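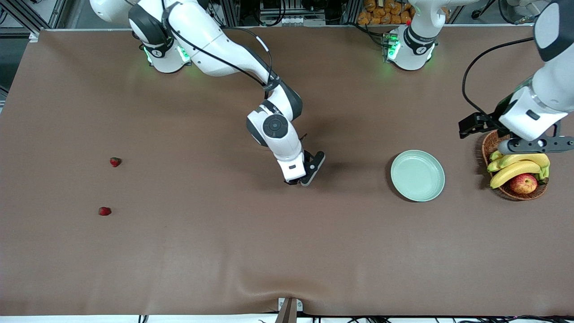

*Our table with both arms, fruit task. The right gripper is the one with the fault.*

**Hurkix** – May 24, 2025

Hello all. Since we updated the Zenevach controller, our right gripper opens by itself in the middle of a carry. There is no error and the lights on the base stay green. Yesterday an apple fell on the plate. The log shows the grip force going from 40 to zero in one step. Has someone seen this?

**voß_lab**

Yes, in October. It was the cable. Ours hung loose along the upper link and pulled at the plug when the elbow bent. Fix it closer to the arm.

**peven2000**

I don't agree. A bad cable gives you noise before it fails, and one clean step to zero looks like software. What is your message counter when it happens?

**Hurkix**

1,728 the first time, then 2,000 and again 2,000.

**peven2000**

Two times the same number, so not a cable.

**voß_lab**

And the first one? Please test both. And keep your hands away from the table until you know – an arm which drops things without an error can also move without one.

**Hurkix**

You are right, I was picking up the strawberries by hand between runs. I stopped this now. New cable is ordered, old firmware goes back tonight.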